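The summer I turned thirty I inherited a boarding house, and with it a man named Benedikt Auer, who had been living in room four for so long that my aunt had stopped charging him for the electricity.

I did not want a boarding house. I wanted a nap and maybe a boyfriend. But Aunt Elfriede (Elfriede Zwahlen, if you grew up near the lake you had her for piano) left me the whole thing, the crooked porch and the piano and a coffee can with 254 dollars in it, and a note taped to the lid that said FOR BENEDIKT, HE KNOWS.

So I carried the can upstairs and knocked.

"Oh," he said. "That's the Pliketti money."

I waited. He had on a bathrobe and good shoes.

"It's a card game," he said. "Your aunt and I played every night at nine. She owed me 1,480 by Easter and then I had a terrible May."

He wouldn't take the can. He said it wasn't won yet, the game was still open, and a person couldn't just die in the middle of a hand and call it settled. Then he looked at me in a way I didn't care for and asked if I was busy at nine.

I was not busy at nine. I was never busy at nine, that was sort of the problem with my life at the time.

Pliketti has rules, or I think it does. You get seven cards and you give two away, and if anybody says the name of a month you have to trade chairs. Benedikt played like a surgeon. I played like somebody's niece. By the end of the first week I'd lost 159 dollars of a dead woman's money and I was having the best time I'd had in years - I mean it, I'd be standing in line at the bank thinking about which two cards I should have given up.

Roswitha Baumgartner from room two started coming down to watch, and then she started coming down to play, and she cheated. Beautifully! She'd say "may I" in a tone that made you get up and change chairs before you noticed.

"She cheated with your aunt too," Benedikt told me on the stairs. "Elfriede let her. It was the only way Roswitha would eat dinner with us."

I thought about that one for a while. My aunt never let me get away with so much as a flat thumb on a C scale.

We played in the kitchen, and at ten somebody always got up to warm the milk.

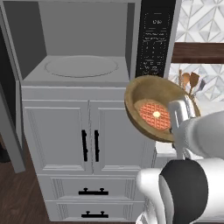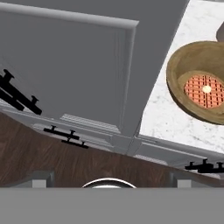 The night I finally won, it was raining so hard that the porch light kept flickering, and Roswitha had gone to bed early with a headache. Just the two of us, then. I gave away a queen and a three. Benedikt studied what I'd handed him for so long that I got up and looked out the window, and when I sat back down he had laid his whole hand out on the table, face up.

"Two hundred," he said. "You're ahead."

"Did you let me?"

He squared up the deck and tapped it on the table, one side and then the other.

"You sat in her chair," he said. "Third time this week. Your deal."

I pulled the can over to my side and dealt.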